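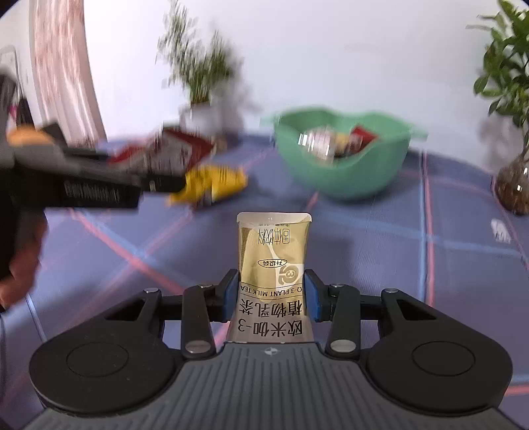 **25.08.2026, Werkstatt Kopfschmuck, Eintrag Su**

Fortsetzung der Arbeiten an den Drahtkronen der Serie Nedari. Die Grundreifen wurden auf 18 cm Durchmesser gebogen und an der Stoßstelle mit Wickeldraht gesichert. Das bisherige Verkleben der Stoßstelle entfällt bis auf Weiteres, die Klebepunkte des ersten Musters haben sich beim Aufsetzen gelöst.

Von den neun begonnenen Reifen sind sechs vollständig umwickelt. Bei zweien liegt das Samtband nicht faltenfrei an, sie werden wieder geöffnet. Ein Reifen ist verzogen und wird nur noch als Biegeprobe verwendet. 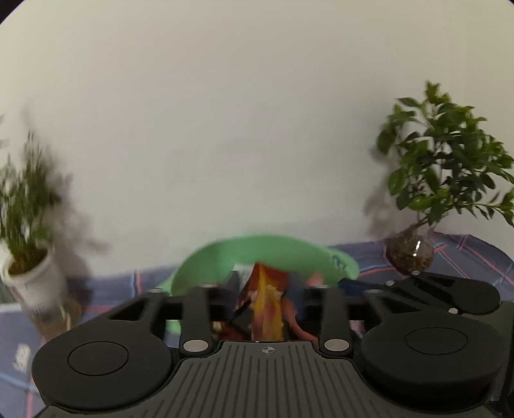
*Greifer von oben, Mittelteil mit Rillen.*

**Perlenbesatz**

Die Lieferung der Firma Leblanc umfasst laut Lieferschein 3.000 Glasperlen, Farbton Rauchgrau. Eine Stichprobe ergab enge Bohrungen, der vorgesehene Draht lässt sich nur einmal durchführen. Für die Zacken mit doppelter Drahtführung ist daher die nächstdünnere Stärke zu verwenden. N. Desjardins hat an einer Musterzacke geprüft, ob die Steifigkeit noch ausreicht. Ergebnis: für die niedrigen Zacken ja, für die Mittelzacke nein. Dort bleibt es beim stärkeren Draht mit einfacher Führung.

Der Bedarf je Krone liegt nach derzeitigem Entwurf bei rund 200 Perlen. Die Angabe im Entwurfsblatt Dendness ist überholt und wurde gestrichen.

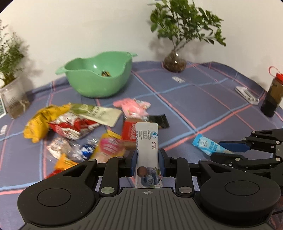

*Packung mit Heidelbeermotiv zwischen blauen Greifbacken.*

**Federn**

Die schwarzen Federn wurden nach Länge sortiert und flach gelagert. Gekürzt wird ausschließlich am Kiel. Die Befestigung erfolgt paarweise hinter der Mittelzacke, Kielenden nach unten, Abdeckung mit Filz. Ob der Filz innen zusätzlich zu vernähen ist, ist noch mit Frau Desjardins abzustimmen.

**Offen**

- Samtband an zwei Reifen neu anlegen
- dünneren Draht nachbestellen (Dedance, Artikelnummer im Ordner)
- Mittelzacke, zweites Muster
- Abgabetermin der Serie im November schriftlich bestätigen lassen

gez. Yanling Su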